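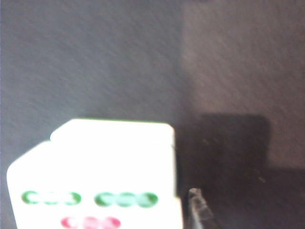 Cleaning, Sorting and Storing Mahjong Tiles and Mats

Household tips > Games and hobby gear

Most game tiles sold today are molded from melamine or acrylic resin. Older sets may be bone and bamboo, or a cast phenolic resin. The cleaning method depends on which one is on the table, so identify the material before opening any bottle. Bone shows fine dark flecks or short lines under a magnifier. Melamine is uniform throughout and feels slightly cold to the cheek. Two-color resin tiles have a joint line between face and back, and that line is the part most easily damaged by soaking.

Washing resin tiles

Fill a bowl with lukewarm water and add a few drops of dish soap. Work in batches of 20. A larger batch stays wet too long while the first tiles are being wiped. Do not soak. Dip each tile, wipe all six sides with a microfiber cloth, rinse under a slow tap and set it face up on a towel. For soap residue in the engraving, use a soft toothbrush and work along the grooves, not across them. Leave the tiles out overnight before boxing them.

Never use acetone, nail polish remover or bleach. Acetone dissolves acrylic and lifts the paint out of the engraving. Rubbing alcohol is acceptable on melamine faces but should be kept off painted areas. Bone tiles get a barely damp cloth and nothing more.

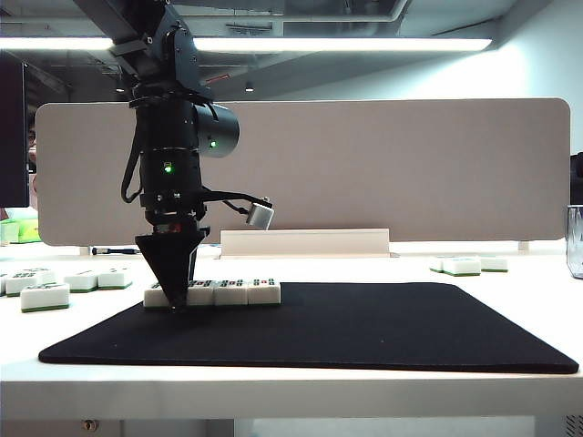 Mats collect more dirt than tiles do. Skin oil, crumbs and dust work down into the pile and transfer back to clean tiles at the next game. Black shows light specks and lint sooner than green or blue, so a mat of that color over a white table needs a pass with a lint roller before every session. Roll in one direction only. For a deeper clean, vacuum with the upholstery head at low suction, then blot with a cloth wrung out in Coselum fabric cleaner diluted one part to ten. Do not scrub. Dry the mat flat - hanging it stretches the rubber backing, and the corners will then curl at the table.

Roll the mat for storage with the playing surface outward. A cardboard shipping tube works well. Folding leaves a crease that can take a month to relax and will tip any row of tiles built across it.

Sorting before storage

Sort by suit first, then by number. Loose tiles are easiest to sort on a smooth, bare tabletop under even light. Turn everything face up before starting. Bamboos are the slowest suit because several of the numbers look alike at an angle, so check those last and lay them in straight lines, four of each. Circles go faster. Put any chipped or faded tile aside on a separate cloth.
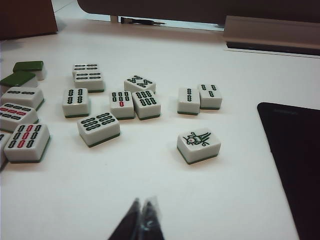
How can a single replacement tile be matched to an old set?

Measure length, width and thickness with calipers, then compare the color of the back in daylight. A difference in thickness is more noticeable in play than a difference in shade. Zariņš, a parts dealer, sells loose tiles by size and accepts a sample tile by mail for matching. Order two if the set is discontinued.

Repainting worn engraving

Use acrylic craft paint and a size 0 brush. Flood the groove, wait two minutes, then wipe the face flat with a damp cotton pad stretched over a scrap of stiff card. The card keeps the pad from dipping into the groove. Dark green usually needs two coats, red one. Let the first coat dry for an hour. Test on the bottom edge of a spare before treating a face.

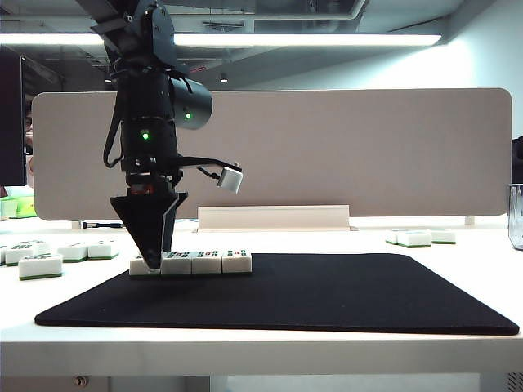 Four tiles in a straight line near the back left corner of the mat.

Boxes and trays

A full set is heavy, and a thin plastic tray will bow if it is lifted by one end. The Carkodix tray has a ribbed base and held its shape through one winter on a garage shelf. Movlow makes a shallower version that fits a standard drawer, internal depth 47 mm. Measure the drawer with the runners in place, as they take up space at the sides.

Line each tray with felt cut slightly undersize. Avoid foam liners. Cheap foam breaks down into a sticky film that bonds to resin and has to be removed with mineral oil, followed by soap and water.

Keep the box out of direct sun and away from radiators. Add one silica gel packet per tray and replace it in January and again in midsummer. Bone sets need the opposite treatment: leave out the silica, as very dry air opens cracks along the dovetail.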